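Trerkis Teaching Lab: Learning from Demonstration
Notes for Unit 8: Collecting Examples by Teleoperation
Last updated: 10 Jul 2021

These notes cover what you need before your first collection session. Policy training is in the next unit. Read the Drillden setup sheet as well; it has the startup and emergency stop procedure, which is not repeated here.

1. What counts as an example

An example (we also say "episode") is one attempt at one task, recorded from the moment the operator presses start to the moment the operator presses stop. It contains the head camera video, the joint positions of both arms, the finger positions of both hands, and the commands the operator sent. Everything shares one clock. If the clocks disagree, the episode cannot be used, and there is no good way to repair it afterward.

Each episode also has a text instruction, such as "pick up the toy with the left hand." Write the instruction before you record. Students who write it afterward tend to describe what they did, and the wording drifts from one episode to the next. Use the task list wording exactly.

2. How many, and how varied

For the course project each team records 200 episodes of its assigned task. Last year's teams pooled their work into a set of 700, and the Nazari baseline you will be compared against was trained on that set.

The count matters less than what changes between episodes. A policy trained on one arrangement learns that arrangement. Move the target object a hand's width and the arm goes to the old spot. Vary the following on purpose:

- position and heading of the target object
- which other objects are on the table, and how close they are
- starting pose of both arms
- the table covering
- which hand does the task, if the task list allows it

Do not vary the height of the table or the mounting of the head camera. Those are fixed for the whole course.

3. Choosing and placing objects

Household goods make good practice material because they differ so much in shape and in how they behave under the fingers. A bottle can roll. A snack bag changes shape when it is squeezed. A flat box gives the fingers little to get under. Grapes are soft and come in a cluster, so the place where you grip decides how the rest hangs.

Leave some objects lying on their sides and at odd angles. People tend to set things upright in neat rows, and a model trained on neat rows does badly in an ordinary kitchen. A patterned cloth is useful for a similar reason — the vision part of the model has to separate an object from printed leaves and berries as well as from a plain surface.

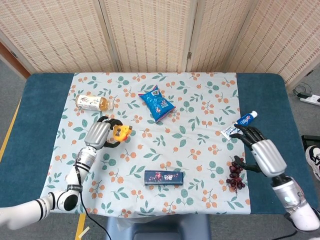
Category: Course Notes / Manipulation / Data Collection

4. Two hands at once

With the small yellow and orange toy already held in the left hand, the right hand can stay open over the grapes at the other side of the cloth. Both hands are in use in an arrangement like this, and both are recorded. Students often watch only the hand that is holding something and let the other one wander. The model will copy the wandering. Either give the second hand a job or park it at the rest pose.

Crowding is the other thing to watch. With the toothpaste tube and its box so close to the right hand, the fingers may touch them on the way down to the grapes. Light contact is fine and should be kept in the data. If an object is pushed off the table, stop the episode and mark it failed.

5. Speed and pauses

Move at a steady pace. Long pauses are a problem: the recording fills up with frames in which the command is "stay still," and the trained policy may freeze at the same point. If you need to think, do it before pressing start. Small corrections during a reach are welcome, as they show the model how to recover from a near miss.

6. Labeling and review

After each session, go through your episodes in the Brendby viewer and give each one a label:

success — the task was completed as the instruction says
partial — the object was grasped but not placed, or placed in the wrong spot
failed — dropped, knocked away, or stopped early
discard — bad clock, missing video, wrong instruction

Keep failed episodes. They are used in the August session on reward models. Only discards are deleted, and only after a second team member has looked at them.

7. Before the next class

Record 104 episodes, label them, and upload them to the team folder. The remaining 96 are due with the project. Bring one episode you were unsure how to label.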